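The refill shop that wants its bottles back

Olldale's only refill shop sells shampoo, washing-up liquid and laundry powder by weight. The woman who runs it used to work in packaging for a toiletries supplier and left after 16 years. She asked us not to use her name, as she still buys from some of the firms she once worked with. We met on a Friday before opening time, while she was topping up the hand soap.

Her shop lends out bottles. Customers pay a deposit of £1, take one home full and bring it back when it's empty. The bottles are washed in a unit on the Daken estate and go back on the shelf. Between last August and this spring the shop lent out 1,719 of them, and 1,148 have come back.

"People hear that and think it's gone badly," she said. "But a lot of the rest are sitting in somebody's shower, half full. A bottle of conditioner can last months. I don't count it as lost until it's been gone a year."

She is less relaxed about the state some of them come back in. Bathroom products are harder to clean out than food, she said, and hair oil is the worst of all. It clings to the neck and the thread of the cap, and a quick rinse at home does very little.

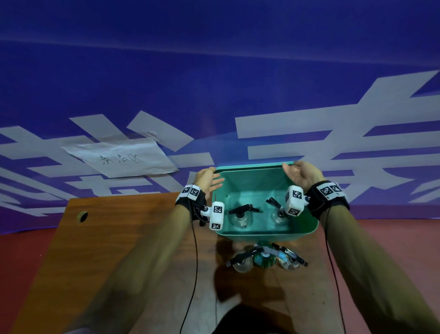
"I'd sooner people didn't rinse them at all. They run the hot tap for five minutes and feel good about it. Just put the lid on and bring it in. We've got to wash it properly whatever you've done to it."

Pumps are another matter. She stopped lending them after the first few weeks. The spring and the little ball inside trap product, and they can't be taken apart without breaking something. Customers now buy a pump once and keep moving it from one bottle to the next. She sells one made by Gisura, which costs more than she would like, but it does unscrew.

I asked whether glass would be better. She tried it.

"It looks lovely and everyone asks for it. Then someone drops one in the bath. It's heavy to move about as well, and I'm paying for the van." The bottles she uses now are thick plastic and have been through the wash as many as 23 times. When they get too scratched to look clean, she takes them off the shelf and uses them for floor cleaner. 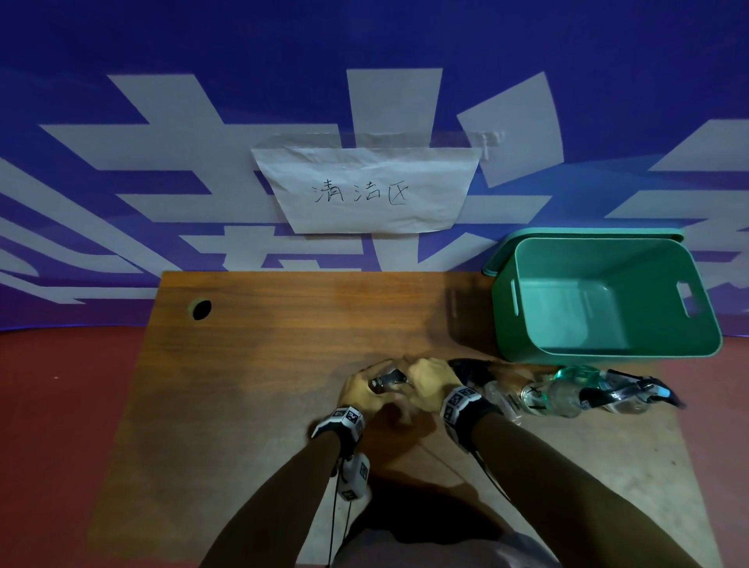 The handwritten sign reads "cleaning area".

The big brands have started offering refills too, mostly in pouches. She doesn't think much of them. A pouch uses less plastic than a bottle, she said, but it usually goes in the bin, and few councils will take it from the kerb. She used to stock a Santoro pouch for customers in a hurry and dropped it when she found them in the litter bin outside.

Does the shop make money? "It pays the rent and it pays me a bit. The laundry powder does most of that. Nobody gets excited about laundry powder, but they buy it every month."

She would like the council to let her put a return box at the bus station, so people needn't come into the shop to hand a bottle back. She has asked twice. The second time she was sent a form meant for clothing banks, which she filled in anyway.

The shop is open from nine, and any clean container with a lid can be used if you don't want to pay the deposit.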